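Notes from the open afternoon at the Davthorpe police control room, August

I had wanted to visit a police control room for many years, since my aunt worked in one in the time of paper cards. When Davthorpe opened its doors for one afternoon I put my name down the same evening. We were a group of 40, divided into smaller parties, and ours was led by Jummai Edet, a call handler with a soft voice and very quick steps.

She began with the history wall. The first woman officer of the town was Shagufta Niazi, who joined with collar number 381 and walked the Emivville beat alone at night. Her whistle is in a glass box – I would have liked to see her notebook also, but it is kept in the county archive.
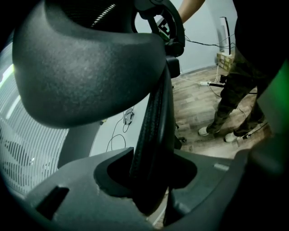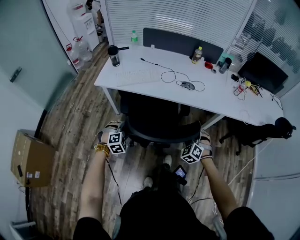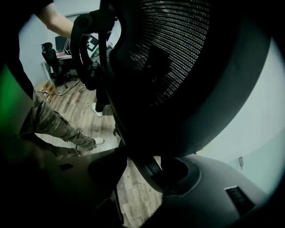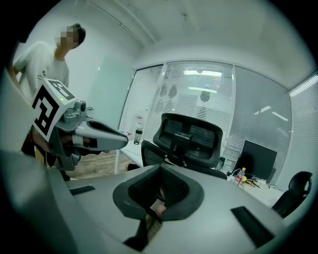
After the wall we sat down for the talk, which was the best part of my visit. Jummai explained how an emergency call is graded, and why the handler asks for the place before the name. A shift is long and the handlers do not leave their position except at the break, so what they sit on matters very much to them. She told us that when they were asked what they wanted from the last budget, most of them did not ask for new software, they asked for chairs. A black office chair with a mesh back, such as the one pushed partly under the white desk in the second picture, is the type she prefers, as the air can pass through it. I have the same opinion after my own years in a ticket office.

Then Musa Ekpo played us 3 recorded calls, with the voices changed. One was from a child whose grandmother had fallen on the stairs at Oyewole Court. The child knew the number of the flat but not the name of the building, and the handler found it by asking what shop was downstairs. Nobody in our party spoke for a moment after this recording.

There was time for questions. A gentleman, Jaxon Morin, asked how long callers wait on the non-emergency line, and he was not very happy with the answer. I asked about languages. There is an interpreter by telephone, and it takes nearly five minutes to connect at busy hours. I think this is long, and I wrote so on the comment sheet.

The tea was served on the ground floor at four o'clock. If you go next year, take the Kallmont bus and get off at the fire station, because the visitors' car park is small and was full before we started.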